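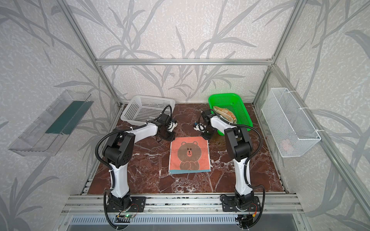 Matheson two-arm table cell
Setup and care

The Matheson is a complete table cell for small cloth work: folding, spreading and moving pieces between baskets. It comes with two arms on one front rail, an aluminum profile enclosure and three closed walls. The wall paper and the tabletop pattern can be chosen when you order.

What is delivered
Left arm and right arm, each with black base plate and corrugated cable conduit
Front rail with grooved channels
Enclosure profiles, wall panels, vent panel for the lower front
One bag of white cable ties
Hex keys, 2 and 3 mm

Baskets, trays and cloths are not included. Every light plastic basket with open sides is suitable.

Mounting the arms
Put both base plates on the front rail and tighten the bolts only by hand. Bring each gripper slowly to the middle of the table and look if both can reach the cloth without the elbows coming near each other. When the distance is good, tighten the bolts fully.

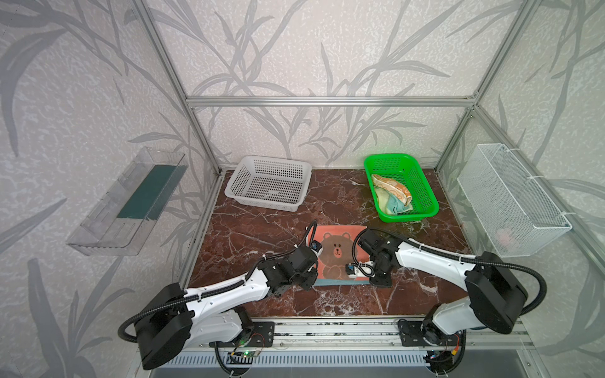 Page last changed: June, by I-seul Joo

Cables
The conduit must follow the arm in a wide loop. If it is pulled straight when the arm is stretched, open the nearest tie and give more length from the base side. Please do not tie the conduit at the elbow too tight. The thin cable at the wrist needs its own small arc, free of the gripper fingers.

The small circuit boards sit at the rail, beside the bases. The green light on the left board must be on before you start any movement. If it stays dark, switch off, wait 30 seconds and check the red and black wires first.

Regular care
Wipe the tabletop and the rail with a soft, dry cloth. Clean the wrist camera lens with lens paper only. Check the base bolts after every 6 weeks of use. Lint from towels collects in the vent slots, so use a vacuum cleaner with a brush there, with power off.

Spare parts
Gripper fingers, conduit and base bolts are sold separately by Zotomura. For repair of an elbow or shoulder housing, please do not open it yourself. Write to Liam Conneely at the service desk and tell which arm it is, left or right, seen from the front rail.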